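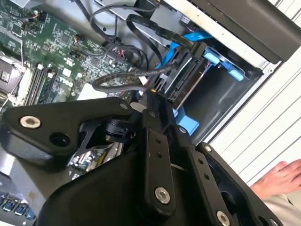 Who stops the arm if it snags a cable? Whoever's on the bench, and you don't need to ask me first.

Home | Checklists | Bench 6 | Contact

Teardown bench check, May

Stop button in reach: OK. Moved it left for Yeshi, much happier!

Gripper bolts snug: OK, did them myself before smoko.

Hands clear before a move: needs work. We've all got too relaxed (me included), so call it out loud please.

Job rotation: not great. Cường says he mostly watches now and his neck's sore from it, so I'd like us swapping every hour.

Drives logged in Fuklow: OK, up to 3832.

Recheck after the new roster starts.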